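From: Debora Pace
Date: 10 Sep 2019
Subject: Re: Plurnen chapel, west front

Ilaria Marras wrote:
> The nave is usually dated by the porch, but I think the porch
> was moved. Has anyone looked at the left side lately?

Hi Ilaria,

I went in May and spent hours at the west front — far too long, but the light was lovely! The left jamb really is cut from a different stone, a grayer one, and the molding stops short of the arch by a good hand's width.

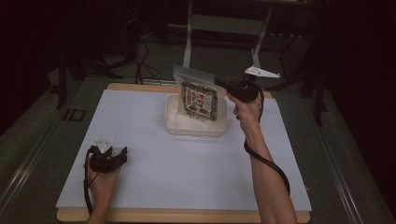

So was the porch moved? I think it was, and fairly late, because the tooling on the back of the jamb matches the Staser vestry.

Rüdiger has the old survey drawings (4 sheets, one badly torn) and says he'll scan them when he's back. Use any of my photos you like, just credit me and link to the chapel page.

Debora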